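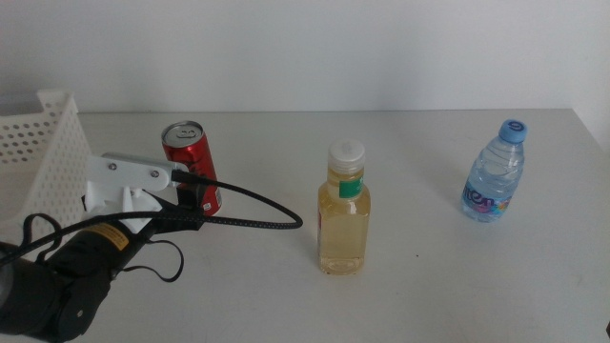 Gethin campus says its drink baskets have cut waste. The numbers are thin

Campus Life | Food & Facilities

Last updated: 20th January

A program that gathers up leftover drinks from meeting rooms and puts them back out for anyone to take has been declared a success by the people who run it. The case they make for it leaves a good deal out.

The Prusus program began in July in the conference wing at Gethin. The idea is easy to follow. When a meeting ends, whatever cans and bottles are still sealed go into a white plastic basket on the side table. At the end of the day the basket is carried to a shared shelf down the hall, and people help themselves.

According to a summary handed out to departments this week, 3,946 drinks have been "rescued from the trash" so far. It is a nice big number. The summary doesn't say how it was reached, and when we asked, the answer was that staff write down a total when they bring a basket to the shelf. No one writes down what leaves the shelf, or what gets thrown out a month later.

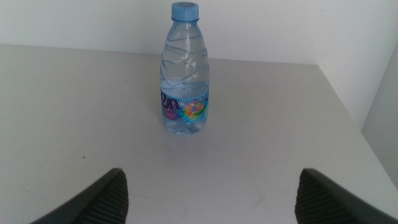 Ffion Nicholas
Staff Writer, Campus Life

That gap matters more than it may sound. A bottle of water counts as rescued the moment it reaches the shelf. If it goes back out to a meeting the next morning, sits there untouched and returns in the basket that afternoon, it is counted again. A facilities supervisor agreed that this happens - "probably a fair amount with water," she said - and told us there is no plan to mark the bottles.

There is also the question of what was going in the trash to begin with. The program's starting point is an estimate that every sealed drink left on a table used to be thrown away. People who clean those rooms told a different story. Two of them said that sealed drinks were nearly always put in the nearest refrigerator, and that they had been doing it for years without a basket or a program name.

"We weren't tossing good soda," one said. "Why would we?"

Nernis, the firm hired to set up and manage Prusus, supplied the baskets, the shelf labels and the training. The baskets themselves are hard to object to. They are plain, light and easy to rinse, and the holes in the sides let you get some idea of what is inside before you start digging. Several people we spoke to like them and would be sorry to see them go. One office manager said her side tables look better than they have in a long time, with a few drinks out at once in place of a whole case.

Whether that calls for an outside contractor is another matter. The campus would not release the full contract, but an invoice summary seen by this desk shows a handling fee for each of the 46 rooms in the program, billed whether or not a room was used that month. Over the holiday break, when most of the wing was dark, the fee was still charged. Nernis said in a written reply that the charge covers "readiness and materials," and did not list the materials. 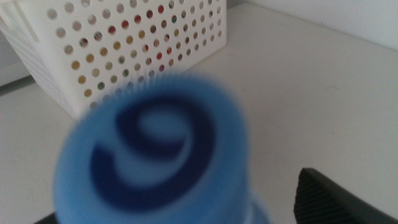
Gethin Campus News - Food & Facilities Desk

The survey results need a careful look as well. The summary says users are "overwhelmingly happy" with the baskets and gives 223 responses. The form was a card left on the shared shelf, so the people filling it out were mostly people in the middle of picking up a free drink. Anyone who found the shelf bare, or never knew it was there, would have had little reason to answer. The card asked if the respondent would like to see the program continue. It did not ask what they thought it should cost.

Snacks have crept in too. The written rules cover sealed drinks only, but room users say packaged food now turns up in the baskets on a regular basis. The supervisor said it is allowed "for now" and isn't included in the totals. She could not say who checks the dates on it.

None of this shows that the program doesn't work. Some drinks that would have been wasted are surely being drunk, and at lunchtime the shelf draws a small crowd. Ordering may be down as well, though the campus has not put out purchase figures for the wing, and those would settle the matter faster than any count of baskets. We asked for them twice. The first request was passed to Nernis. The second has not been answered.

The next step is already on paper. A draft proposal would take the baskets to the Atetti building, which has more rooms and its own catering desk, under the same terms and with the same way of counting. A decision is expected before the spring conference season. The draft runs to two pages, and the word "cost" appears in a heading with a single line under it: "To be confirmed."

Departments can send comments on the proposal to the facilities office. The shared shelf is by the east elevators and is open whenever the wing is.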